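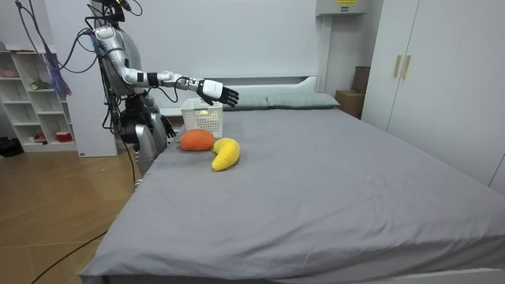 Morfudd Eynon
Laboratoire Parry, Ekcombe

Rechercher dans les articles OK

4. Validation des blocs sans preuve de calcul

4.1. Principe retenu

Dans la section précédente, nous avons présenté le registre Seltow et les hypothèses faites sur les nœuds qui y participent. Nous décrivons maintenant la manière dont un bloc est validé. Le registre n'utilise pas de minage au sens classique. À chaque tour, un petit groupe de validateurs est tiré au sort, et ce groupe signe le bloc proposé par l'un de ses membres. La taille du groupe est fixée à six dans toutes nos expériences. Nous avons essayé aussi des groupes plus grands, mais le temps de signature augmente vite et les résultats ne sont pas rapportés ici.

Le tirage dépend de deux valeurs : la mise déposée par le nœud et une graine publique, calculée à partir du bloc précédent. Un nœud qui a déposé une mise plus élevée est tiré plus souvent, dans une limite que nous appelons le plafond de Clurnanach, du nom du module logiciel où il a été programmé pour la première fois. Au-dessus de ce plafond, la mise supplémentaire ne donne aucun avantage. Ce choix est discutable du point de vue économique — nous y revenons dans la discussion — mais il simplifie beaucoup l'analyse de sécurité.

4.2. Déroulement d'un tour

Un tour commence par la diffusion de la graine. Chaque nœud vérifie localement s'il appartient au groupe et, dans ce cas, il publie une preuve courte de son tirage. Le proposant est le membre dont la preuve a la plus petite valeur. Il rassemble les transactions en attente, au maximum 1000 par bloc, et envoie le bloc aux autres membres. Ceux-ci contrôlent les signatures et les soldes, puis ils répondent.

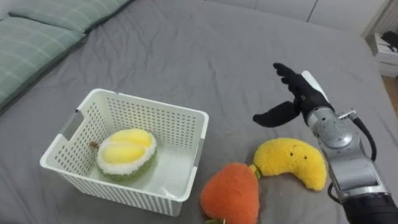

Figure 6. Panier blanc à parois ajourées et durian en peluche, sur un drap gris.

Si le proposant ne répond pas avant la fin du délai, fixé à 3000 millisecondes, le membre suivant prend sa place avec la même graine. Nous n'avons pas voulu recalculer la graine dans ce cas, car un proposant malveillant pourrait alors rester silencieux afin de provoquer un nouveau tirage plus favorable pour lui. Cette attaque est connue pour d'autres registres à mise, et elle est peu coûteuse lorsque le silence n'est pas sanctionné.

4.3. Traitement des bifurcations

Il peut arriver que deux blocs concurrents soient signés au même tour, par exemple après une coupure du réseau. Les nœuds conservent alors les deux branches et préfèrent celle qui porte le plus grand nombre de signatures distinctes. En cas d'égalité, la branche dont l'empreinte est la plus petite est choisie. Un validateur qui a signé dans les deux branches perd la totalité de sa mise, et son identifiant est exclu des tirages suivants. Les transactions de la branche abandonnée retournent dans la file d'attente, sauf celles qui sont déjà contenues dans la branche conservée.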